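23rd November

My feet hurt, but I want to write this before I sleep. Today I was again on the remote control, teaching the robot to move boards between the rack and the tray. I finished 27 good runs and threw away 7, mostly from the morning, when my left hand was still lazy. The whole team is now at 1,692 runs and Bevden wants the rest before January.

I learned one useful thing. When I come down fast, the board touches the rim of the tray and I must repeat everything. When I stop for a moment above it and tilt only a little - then it goes in quietly. My hands knew this already from soldering at Vusthorpe, but with the controls I had to learn it again.

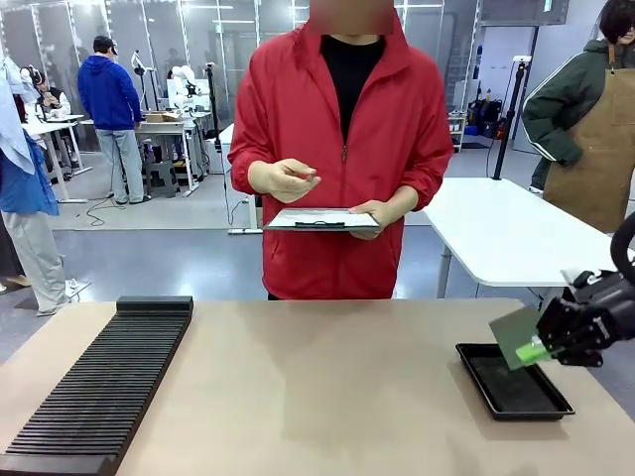

After lunch we had the talk about pace. They would like 14 runs in one hour. I said I can do it, but the robot will copy my hurry also, and I think they understood. Tomorrow I take the early bus from Rukville, so I must prepare my bread tonight and find the other gloves.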